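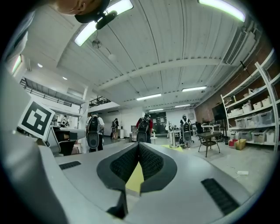 Cernercombe, Thursday, September 19, 2019. Hurkania's open day promised "a workspace for the next 20 years". I'd call it a big white room with a mezzanine and very good lighting. The brochure says 3000 square feet and I have no reason to argue, but the tour took less time than the parking.

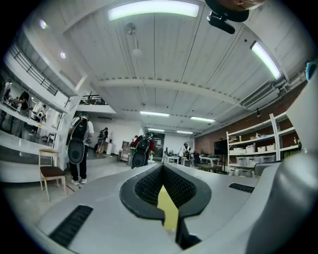 The long white counter I did like. Whether it's worth 60 pounds a month more than Jibrin is another matter, and the price is only held until January. I'll wait.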